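## Notes from the islands (well, one of them)

Hello again all! A shorter trip to tell you about this time, but I've been promising it since before Easter, so make yourselves a cup of tea.

Those of you who came to the June social will remember Moataz Gaber going on about Kerton and how we all ought to see it before the new ferry timetable comes in. Kerton is the smaller of the two inhabited islands off Gamley, and I'd always thought of it as the one you look at from the boat on your way to Daltov. I'm slightly ashamed to say I had lived within sight of it for most of my adult life and never once got off there.

It's a long, thin place, 8 kilometres from the lighthouse end to the old quarry, and so narrow at the waist that you can hear the sea on both sides when the wind drops. The wind dropped once, on the Thursday, for most of a lunch. Around 845 people live there through the winter, nearly all of them on the sheltered side, and in summer the number goes up enough that the shop puts a second till on. (It's a very good shop. Get the seed cake. Get there before ten.)

What I hadn't expected was how different the two ends are. The north is all low walls and sheep and the sort of grass that looks as if it's been ironed, and then you come over the hump past the chapel and suddenly it's heather and bog and great slabs of grey rock, with a track that gives up halfway. Darcy Tapsell and I had planned to walk the whole length in a day. We did the north end and then sat down. We did the rest the next morning with better socks.

The place names are a muddle and I loved them. Half the farms have one name on the map and another that people use, and the bay where the ferry comes in has three, depending on which family you're talking to. Iman Bennani, who let us the rooms over the old net store, says her side of the island and the other side still can't agree on which rock is the Priest and which is the Widow. I've put both versions on my sketch map, which I'll bring to the next meeting if anyone wants a copy.

Then there's the dialect, which I'm told is dying out, though it didn't sound very poorly to me in the queue at the bakery. Siham Belhaj has been collecting words from the older residents for years and has 3000 of them on index cards, including a whole drawer for types of rain. My favourite is "smurrick", the sort that doesn't fall so much as hang about. We had plenty of it.
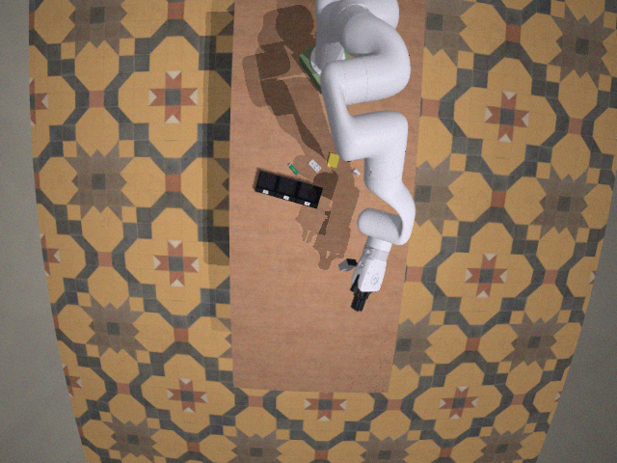 *White robot arm over a long wooden table (computer-rendered).*

Getting there is easy enough if you plan ahead. The morning boat from Gamley takes foot passengers and bikes, and you pay on board. The afternoon one goes round by Daltov first, so sit on the left if you like seals. There's no bank on the island, and the card machine at the tea room has moods, so bring some cash. If you want a bed in August you'll need to book now, and I mean now, as there are only a handful of places and the birdwatchers have long memories and longer address books.

I'd also like to put in a word for the museum, which is one room and a porch and is much better than it needs to be. Mounir Benjelloun opens up in the afternoons and will happily talk you through the shipwreck cabinet and the El-Sayed photographs, a whole run of harbour pictures left to the island by the family. They're trying to raise 1000 pounds to get the roof over the porch mended, so please put something in the jar!

Darcy wants to go back in the autumn for the geese. If anyone fancies joining us, ring me in the evening, after seven, and let it ring a while as I'm usually out with the hens.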